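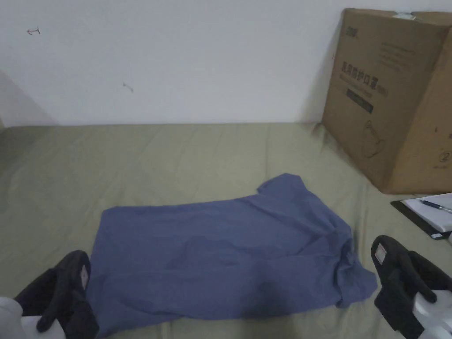

¿Quién dobla las camisas en Grutside?

¿Has intentado doblar una camiseta muy rápido? Parece fácil, pero la tela se mueve, se arruga y nunca cae dos veces igual. Para una máquina es todavía más difícil. Una caja tiene siempre la misma forma. La camisa azul, con una manga levantada y un lado lleno de pliegues, tiene una forma nueva cada vez que alguien la deja sobre la tela verde.

Grutside es una lavandería grande donde trabajan 19 personas. Desde enero, una parte de la ropa la doblan con pinzas mecánicas. Cada pinza tiene dedos negros y acolchados, para agarrar la tela sin romperla. El programa que las guía se llama Barroso.

¿Cómo aprende Barroso?

Aprende con ejemplos, como tú cuando aprendes a atarte los zapatos. Para empezar estudió 1.208 camisas, unas bien dobladas y otras mal. También de las malas se aprende mucho.

¿Y las personas?

Shona Pollock dobló ropa a mano durante cinco años. Por la tarde le dolían los hombros. Ahora ella prepara las prendas, mira el trabajo de la máquina y la corrige cuando se equivoca - y se equivoca bastante, sobre todo con las mangas.

No todo el mundo está contento con el cambio. Cuatro compañeros tuvieron que aprender una tarea diferente, y a uno de ellos le gustaba más la de antes. Dice que doblando se podía conversar. Por eso en Grutside hacen ahora una reunión cada semana, donde todos pueden decir qué funciona y qué no.

Para probar en casa

Pon una camiseta sobre la cama y dóblala usando solamente dos dedos de cada mano. Después cuenta a tu familia qué parte te costó más.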